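Study help board > Social science > Coursework

Do I need to separate "outside" causes from "inside" ones in a survey write-up?

plitmont_2
I'm doing a module on public health methods and have a coursework piece due in September. The data is a sleep survey from Hernbridge, 1106 households, asked twice. Between the two rounds the town's night bus timetable changed, and average sleep went down. My tutor wants me to say whether the change in sleep was caused by the bus timetable or by people in the same street influencing each other. I don't see how I can tell. Only 300 of the households gave a street name. 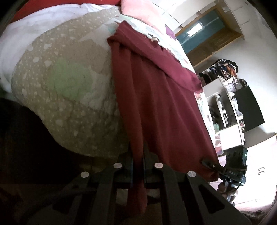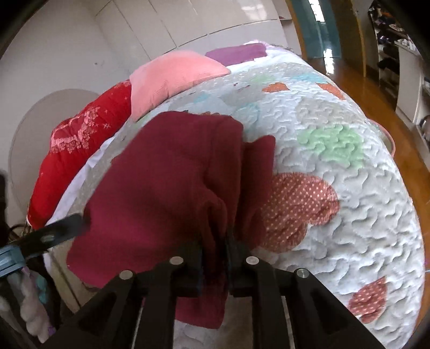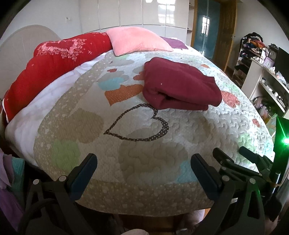
I've got as far as a table of average sleep by street, before and after. Is that enough, or do I need a model?

Illia Stetsiuk
A table is a start but it won't answer what your tutor asked. If the timetable did it, streets near the bus route should change and streets far from it should not. If neighbours are copying each other, you would expect the change to spread outwards over time — and with two rounds you can hardly see that. I would compare near and far streets, then say plainly that the spread can't be tested. Also check whether the 300 with street names differ from the rest on age and working hours. If they do, put it in your limitations.

Miyazaki
just use Sovura, it does the regression for you

sovbridge
Agree with Illia. Software won't fix having two rounds. Ask your tutor if a short section on what a third round would add is allowed, mine gave marks for that.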